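Chapter 6
Computer Opponents in Strategy Games

What you will learn in this chapter

How a computer player makes its decisions in a real-time strategy game
Why an opponent which is strong with two players can be weak with eight
How to test changes to a computer player
How to keep an opponent working when the game itself is updated

6.1 The opponent as a small economy

In the last chapter we looked at path finding, that is, how one unit goes from one place on the map to another. Now we go one level higher. We want to know who decides that the unit should go there at all.

In most strategy games this is the work of a script or a group of scripts, which players simply call "the AI". For our practice game Flirkdale we will write such a group ourselves. Flirkdale has two resources, stone and grain, and four kinds of buildings. This is small compared with the games you can buy, but it is enough to show almost every difficulty that you will meet later.

A beginner often starts with the fighting. He or she writes long rules for attack and retreat, and then the opponent loses every match after ten minutes. The reason is usually in the economy. An opponent which earns stone too slowly can't replace its losses, and good rules for attack do not help it.

We therefore begin with a build order. A build order is a fixed list of things to produce at the start of the match. On the standard map, Emham, each player begins with 700 stone. A quarry costs 315 stone, so the computer can place two quarries at once and has 70 stone left. Whether this is a good idea depends on the distance to the nearest enemy. On Emham the distance is long, and the two quarries pay for themselves before the first attack can come.
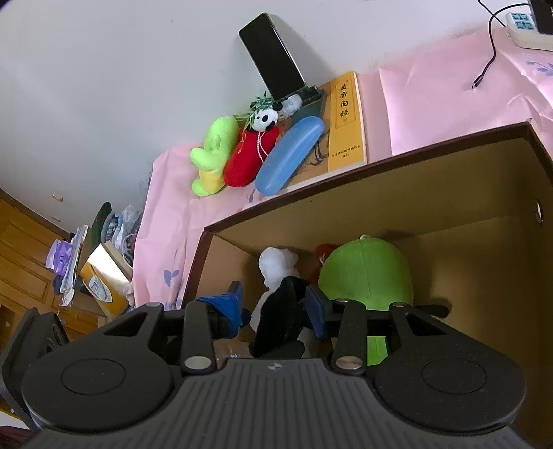 After the fixed part of the list is finished, the computer has to choose freely. The most common method is to give every possible action a score and then take the action with the highest one. Suppose that the opponent has much stone and little grain. The score for "build a farm" should go up, and the score for "build a quarry" should go down. You will find that the hard work is in the weights. If the farm score goes up too fast, the computer builds farms while enemy soldiers are standing in its base.

6.2 Two players, four players, eight players

A computer player is normally developed in matches of one against one. It is quicker, and the results are easier to read. But many people want to play in teams, and here the same scripts may behave in a strange way.

The first problem is the choice of target. With one enemy there is no choice. With three enemies, a simple script attacks the nearest one and forgets the others, also when the nearest one is already almost defeated. The second problem is the ally. If two computer players on the same team use the same scores, they will want the same piece of land at the same moment. On the map Orbán, where the stone lies in the middle between two allies, our first version sent all the builders of both players to one single quarry place — and the other places stayed free for the whole match.

One solution is a shared table. Every computer player on a team writes into it what it is planning to build and which enemy it is planning to attack. Before a player makes a decision, it reads the table and lowers the score of everything that an ally has already chosen. We will write this table in section 6.5.

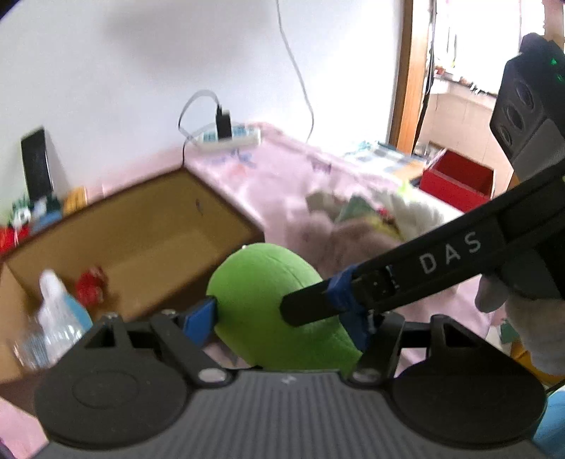

Figure 6.2. A green plush object held in the jaws of a gripper.

6.3 Testing a change

You have changed one weight, and in the next match your opponent wins. Is it better now? From one match you can't know. Starting positions, the order of the turns and the small random delays in Flirkdale all have an influence on the result.

For this book we used the program Busteck, which runs matches without graphics. Run 1,000 matches with the old version against a fixed opponent, and then 1,000 matches with the new version against the same opponent. Keep the maps and the list of random seeds identical in both groups. Write down the wins, but also the length of the matches. A version which wins equally often but needs twice as long has probably lost something in its economy.

Please change only one thing between two test groups. It feels slow, but if you change three weights together you will not know which of them was responsible.

Exercise 6.1
Write a build order for Emham which uses one quarry and spends the other stone on soldiers. Let it play against the order with two quarries and compare the length of the matches.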